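OK, basket cell thread, as promised. I've spent most of this fall getting one arm to take nested woven baskets apart and stack them again, and I finally have enough notes to be useful to someone. Long one, grab a coffee!

The cell is at our Bemden shop. One arm, one white table, one fixed camera looking down at the work. The parts come from Grurna, who sell them in nested pairs and want them separated, tagged and nested again before they go in the carton. Sounds easy. I thought so too, back in September.

Baskets are wonderful test parts because everything about them is slightly wrong. Rims twist, corners bulge, handles point wherever they feel like pointing. A CAD model gets you close and then the real thing laughs at you.

The start position for every cycle is dark one in, tan one under, long side to the front.

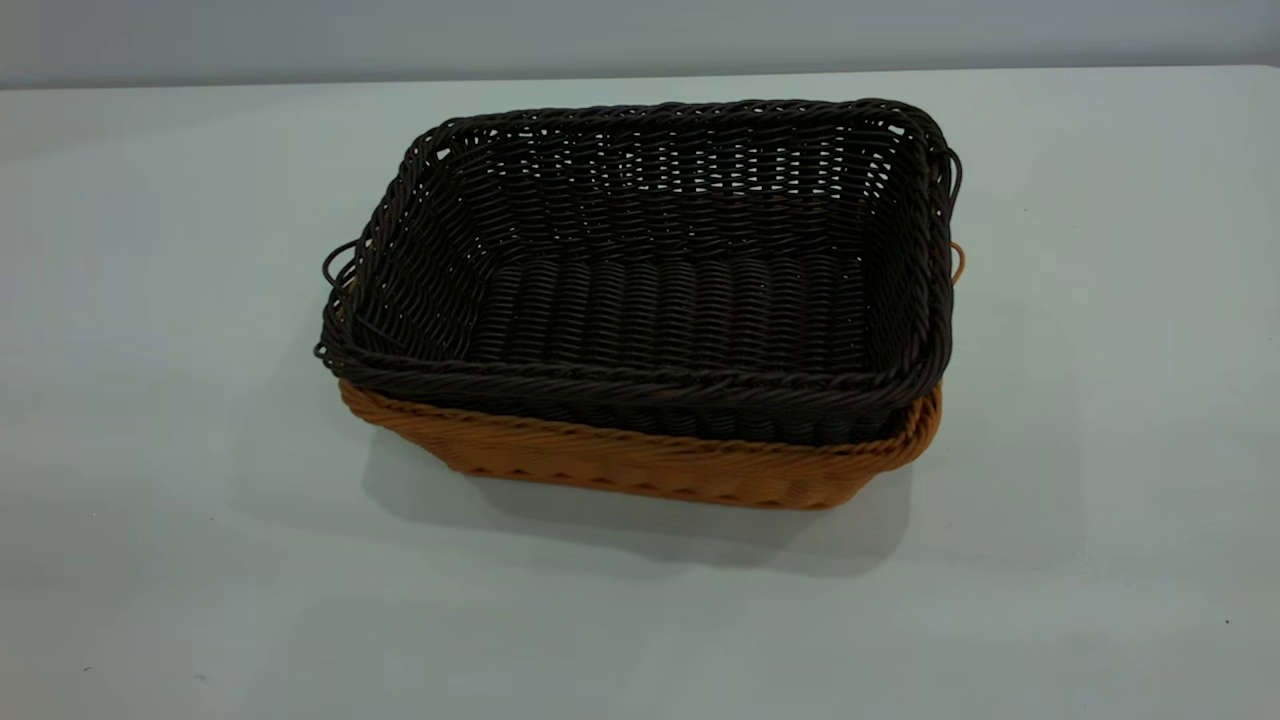 Nested pair on the table, dark over tan.

First big lesson was the rim. The two braided rims sit so close together that the fingers wanted to grab both, and then the whole stack came up in one piece. I lost days to this!! What fixed it was coming in lower on the pressure and letting the fingertips find the top rim from the inside wall.

Second lesson: stay away from the handles. They look like free grip points (a loop! sticking out! right there!) but they flex, and no two flex the same. I taught the vision side to mask them off completely and only look for the long straight run of rim at the front.

And the weave. Light comes through the gaps in the back wall and my first segmentation pass decided the basket was full of tiny holes that were table. Technically correct, very unhelpful. A fill step before the contour step took care of it, and I was so pleased I ran it over and over just to watch the outline stay put.

Daily care, since a few of you asked in DMs:

Wipe the table before the first cycle. Wipe the fingertip pads with a dry cloth, no solvent, it makes the rubber shiny and the grip goes off. Check the camera bracket by hand. If it moves at all, recalibrate before you do anything else.

Every 200 cycles I stop and look at the pads under a good light. The braid chews a groove into them right where the rim sits. I swap them as a pair, never one alone, or the pick drifts toward the worn side.

I was getting 110 cycles out of the first set of pads. The Istach pads I'm on now are a harder rubber and I like them a lot, but they need a slower close or they skid on the twist. Everything is a trade.

Re-nesting is the part I'm proudest of. The arm lowers the dark basket until it feels the first bit of contact, backs off a hair, wiggles left and right, then lets it settle. The wiggle is 26 lines of code and it's my favorite thing I've written all year.

After it lets go, the arm parks out of view and the camera checks the long side of the top rim against the long side of the bottom one. If they don't line up it goes back and tries the wiggle again.
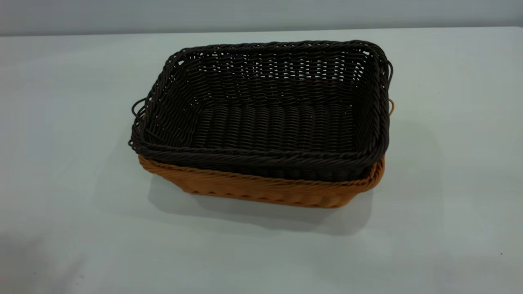
Shona Hepburn asks whether the wiggle would still work with a round basket, where there's no long side to line up, and whether I'm reading force at the wrist or just watching motor current.

Great questions! Wrist sensor. I tried motor current first and it was too noisy to catch a light touch, especially with the slow close. For round ones I'd keep the wiggle but make it a little twist, and use the handles as the reference for rotation, even though I just told everyone to stay away from them. Look, don't grab.

Still on my list: a proper cable clip at the elbow (the one on there now is a zip tie and I'm not proud), and a stand for the spare pads so they stop living in my jacket pocket.

I'm also moving the cell program over to the Iturra controller this winter. The touch-and-back-off move should be a lot smoother with the faster loop. Will post the settings once I trust them.

If you run anything woven, wicker, rope, whatever, tell me what your fingers are made of. I want to hear all of it.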